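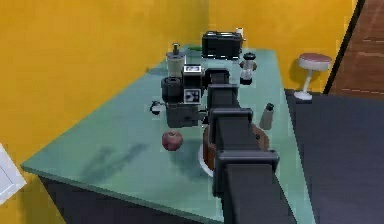

Siiri trouve que 11 grammes pour un lot pareil, c'est de la dentelle, et que le café du labo mérite mieux qu'une balance de laborantin. Elle me l'a écrit en marge du tirage précédent, au stylo rouge, avec deux points d'exclamation. Je garde la marge et je continue à peser.

8 févr. 2024. Eau, suite.

Rappel pour ceux qui prennent le cahier en route : on cherche pourquoi le même café, moulu pareil, donne deux boissons différentes selon qu'on le prépare à l'atelier de Nerley ou chez Rocha. Marcelino soutient depuis octobre que c'est le moulin. Le moulin a fait l'aller-retour dans le coffre de sa voiture, calé entre deux couvertures, et la différence est restée où elle était. Marcelino soutient maintenant que c'est le trajet qui l'a déréglé.

Donc l'eau. Trois bidons préparés ce matin :

A : robinet de Nerley, tel quel.
B : robinet passé sur la carafe filtrante, cartouche neuve.
C : eau déminéralisée, reminéralisée par Rukhsana avec son mélange à elle (bicarbonate et sulfate de magnésium, proportions sur la feuille collée en fin de cahier, ne pas décoller, quelqu'un l'a déjà fait).

Protocole : 11 g de café, mouture réglée une fois et plus touchée, eau à 80 degrés. Oui, c'est bas. À plus haute température tout le monde trouve tout amer et on n'apprend rien sur l'eau, seulement sur l'endurance des dégustateurs. Tasses retournées, étiquettes dessous, l'ordre tiré par Maiara, qui a refusé de me le dire même quand j'ai prétendu que c'était pour le cahier.

Résultats à l'aveugle.

A : plat, crayeux en fin de bouche. Benvinda a écrit « carton propre ». Marcelino a écrit « excellent ».
B : plus vif, un peu maigre. Il y a de l'acidité, mais elle arrive toute seule et repart vite.
C : nettement le plus rond. Fruit sec, quelque chose comme de l'écorce d'orange. Siiri a écrit « enfin », ce qui n'est pas un descripteur mais je le consigne.

Mesures au kit de gouttes : A à l'extrême droite du nuancier, là où la couleur n'a plus de nom. B au milieu. C là où Rukhsana avait dit qu'elle serait, et elle a eu la bonté de ne pas le faire remarquer plus de deux fois.

Problème : j'ai rincé la verrerie de C avec l'eau du robinet. Je m'en suis rendu compte en refermant le bidon. Le résidu doit être négligeable sur un litre, mais je ne peux pas l'affirmer et il faudra refaire la série avec des flacons rincés à la déminéralisée. Siiri propose de ne rien dire. C'est écrit, tant pis.

Autre problème, plus ancien : la bouilloire. J'ai regardé au fond avec la lampe. Il y a là une couche blanche qui raconte l'histoire de l'atelier depuis son ouverture. Détartrage à l'acide citrique, 50 g, laissé à tremper pendant la réunion Comadwood. La réunion a duré assez longtemps pour que l'opération soit un plein succès, au moins du côté de la bouilloire. Il faudrait donc refaire A aussi, et B, enfin tout.

Devis Kulavard reçu pour un adoucisseur. Benvinda l'a lu à voix haute, s'est arrêtée avant le total et l'a rangé dans le tiroir des modes d'emploi. On reste sur les bidons.

À faire :
- refaire A, B et C, bouilloire propre, flacons rincés correctement ;
- prélever de l'eau chez Rocha, 100 ml pour les gouttes plus un bidon entier pour les tasses (demander avant, la dernière fois ils ont cru à un contrôle sanitaire) ;
- ajouter un bidon D, même mélange que C avec moitié moins de bicarbonate. Rukhsana pense que ça va piquer ;
- racheter des étiquettes qui tiennent sur du verre humide ;
- rendre ses couvertures à Marcelino.

Ajout du soir : Marcelino a regoûté A froid et maintient « excellent ». Il demande que ce soit noté.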